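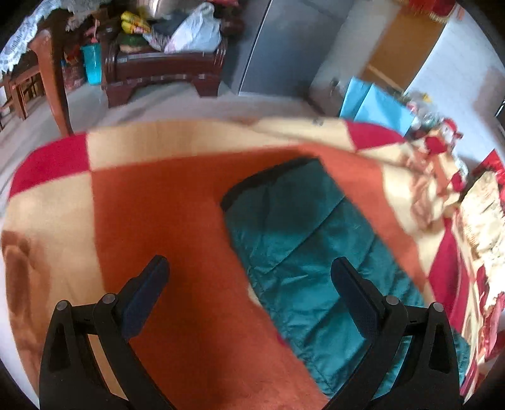

TROVTHORPE CURLING CLUB
Minutes of the Regular Meeting, September 21, 2019
Held in the warm room upstairs from the ice

Called to order at 7:12 p.m. by the president, Zbigniew Olszewski, after the league night draw ran long and two skips declined to concede on principle.

Present: enough for a quorum. The secretary checked the sign-in sheet and removed the signature of the club's stuffed penguin, as at the previous meeting.

1. Minutes of the last meeting

Approved with one correction. The phrase "a frank exchange of views regarding brooms" is to stay in. The phrase "shouting" is to come out.

2. Sponsorship

The main business of the evening. Zbigniew reported that the club has two offers for the coming season and that neither sponsor has ever watched a game.

Viso, the eyeglass people on Route 9, would pay $900 for their name in the ice at the home end of Sheet 2, plus a line on the website. In return they would like a banner over the scoreboard. It was pointed out that a banner over the scoreboard would cover the scoreboard. Zbigniew said he had raised this with Viso and they had asked whether the score was important. The members present were divided on the question, depending mostly on how their season went last year.

Druvia, who make a fizzy birch drink, offered no cash but 40 cases of product. Samples were passed around. The secretary was asked to record that the drink was "interesting" and that most of the samples were later found on the windowsill. A member asked whether 40 cases could be reduced to some smaller number of cases and a check. Zbigniew will ask.

Moved and seconded: to accept the Viso offer, with the banner to hang on the side wall where it can be seen by anyone looking for the restroom. Carried.

Moved and seconded: to thank Druvia warmly. Carried, with one abstention from a member whose cousin drives the delivery truck.

Discussion followed on whether Viso could be described as the club's "Title Partner." It was noted that the club has no titles. "Friend of the Club" was agreed on.

3. Ice

The ice went in on schedule. Sheet 4 still runs toward the parking lot. Members of long standing consider this part of the game and have said so in writing. New members consider it a defect and have also said so in writing. Both letters are on file.

A quote has come in from Fuchs for looking at the compressor. Looking only; touching it is extra. Zbigniew said the compressor has made the same noise since he joined and he would be more worried if it quit. A motion to accept the quote was tabled to the November meeting, at which point the compressor may have voted for itself.

The pebble can has been found. It was in the pebble can cupboard. The replacement pebble can, purchased in August, cannot be returned.

4. Leagues

Monday and Thursday leagues are full. It was then observed that the Monday league plays on Tuesday and has for years, and the members of that league asked that the name be left alone. Left alone.

The open league needs two more teams or it will have a bye every week, and last year the bye finished third. A sign will go up at the hardware store and the library. A suggestion that the sign say "No Experience Needed" drew an objection from the open league's defending champions, who felt it was pointed. The sign will say "All Welcome."

Start time for the late draw moves up by 30 minutes. Members who work second shift asked if they could have the old time back. They can have it on alternate weeks, and the schedule will be posted in a format to be understood by somebody.

5. Learn to Curl

The fall session drew well last year and we kept nine of them, counting the man who came for the chili. Instructors are needed. Instructors should be able to explain the hack delivery in plain language and should not bring up the 30-year-old argument about the corn broom. Two people raised their hands, one of whom was stretching. Both names were taken.

Loaner sliders: there are plenty of left ones. Anyone who has a right slider at home "by accident" may leave it in the box by the door. No questions will be asked, though the secretary reserves the right to look.

6. Bonspiel

The Trovthorpe Harvest Bonspiel is set for the second weekend of November. Entry is per team and includes a Saturday supper. The menu was discussed at greater length than any other item on the agenda, including the money. Chili won over ham by a show of hands, and a recount requested by the ham side produced the same result with more feeling.

Prizes: Viso has offered vouchers for an eye exam. It was agreed these should go to the last-place team, then agreed that this might be taken the wrong way, then agreed again.

7. Other business

The coat rack is not a broom rack.

The lost and found will be cleared out before the bonspiel. It contains several single gloves, a good thermos, and a trophy from another club. Zbigniew will call the other club. He asked that members think hard about how it got here before he does.

A member asked if the phrase "good curling" must be said at the start of every game, including those against one's brother-in-law. The president ruled that it must.

8. Next meeting

In November, date to be posted on the board downstairs. The compressor, the Druvia reply and the alternate-week schedule are carried over.

Adjourned at 8:50 p.m. Remaining samples to be taken home by whoever leaves last.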